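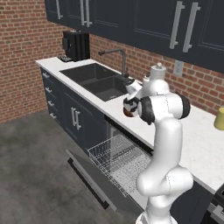
The kitchen in Heludeo, with the arm over the counter and the dishwasher open.

Fedir Horobets had the end bench at the Daly Street workshop, the one under the heater, and by April most of it was covered in arm. The upper link was clamped in the vise. The base was on the floor in a milk crate. The Parkard motors had come in three separate boxes and one of them was the wrong motor.

He could not run the real thing, so he ran the other one. The kitchen in Heludeo had come with the software, brick wall and navy cabinets and all, and he had spent most of the winter in it. He knew it better than he knew his own. His own had one cabinet that closed.

"You're still doing dishes," his sister said. Oksana had brought him soup in a jar and set it on the drill press table.

"Still doing dishes."

"And the motor?"

"They want it back before they send the right one. It's 300 dollars if I don't want to wait."

"So wait."

He started the run again. The white arm came up over the counter and bent forward. He watched the gripper and nothing else. On the early runs it had closed too soon and knocked whatever it was after into the sink, and he had gone through the grip code line by line until he found the trouble at line 987, a minus sign he had typed himself sometime before Christmas. He fixed it and told no one.

Oksana pulled a stool over. She cleaned rooms at the Susstead motel and had been on her feet since six.

"Why that kitchen?" she said. "Mama's doesn't look like that."

"It's the one I have."

"Mama's counter is lower. And the cups are on the hooks."

"I know where the cups are."

She ate some of his soup. The arm was for their mother, who could not lift her right hand above the shoulder anymore and would not have anyone in the house to help. She had agreed to a machine because she did not believe it would ever be finished. Fedir had put 2685 dollars into it so far and kept the receipts in a coffee can so he would not have to look at them.

"Does she have a dishwasher?" Oksana said. "I mean one that works."

"It works. She keeps pans in it."

"Then what's it for, all this with the rack?"

"If it can reach the rack, it can reach a shelf. The rack is harder. The wires catch the fingers."

He opened run 152 and turned the view so that she could see down the length of the counter. 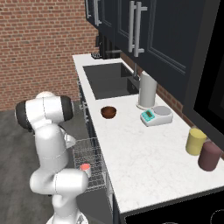 "What happens if it drops one on her foot?" Oksana asked.

"The gripper is set to hold when the power goes, and it moves slower than she does. I'm also buying her plastic cups."

"She'll hate those."

"She can hate them."

Oksana leaned in toward the monitor. He thought she was going to say something about the elbow, because everyone at the workshop had said something about the elbow, but she pointed at the roll of paper towels.

"Can it do that? Tear one off?"

"It would need to hold the roll with something. It has one hand."

"So does she, more or less. She puts her elbow on it."

Fedir looked at the arm on the screen, and then at the link in the vise. He got a pencil and drew the roll on the back of the Parkard packing slip, with a little weighted foot under it. He wrote the word *base* and crossed it out and wrote *heavy base*.

"That's not even the robot," Oksana said. "That's just a better paper towel holder."

"I can make it tonight, though."

There was a piece of steel plate in the scrap bin that someone had already cut round. He took it to the grinder and did the edge. She finished the soup, rinsed the jar at the shop sink, and held the plate for him while he drilled the center hole, and at nine they drove it over to their mother's with the paint still tacky and a rag underneath it so it wouldn't mark the seat.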